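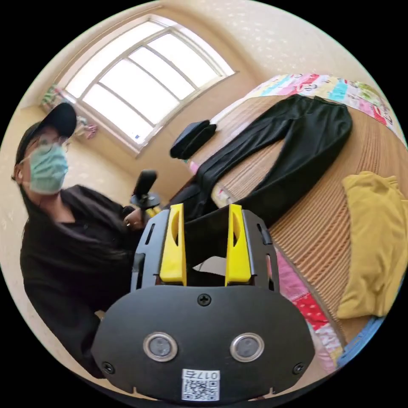 Dressed: dark cap, glasses and a light blue face mask.

Workplace clothing deserves more attention than it receives in most staff handbooks. The guidance in use at Sullow runs to 43 pages, yet only 3 deal with what people wear. Masks are covered in a single paragraph, and caps are left to the judgement of the supervisor.

This is a mistake. Plain dark clothing has much to recommend it, but a loose sleeve should be a matter of written policy – as should rings, which many employees wear every day and rarely think to remove. Those who wear glasses with a mask also need practical advice on fit.

Irja Ahonen argued in October that employers should supply such items themselves. The cost at Nurmi, for some 2,000 staff, was modest. Sullow should adopt the same arrangement and revise its guidance before the next intake.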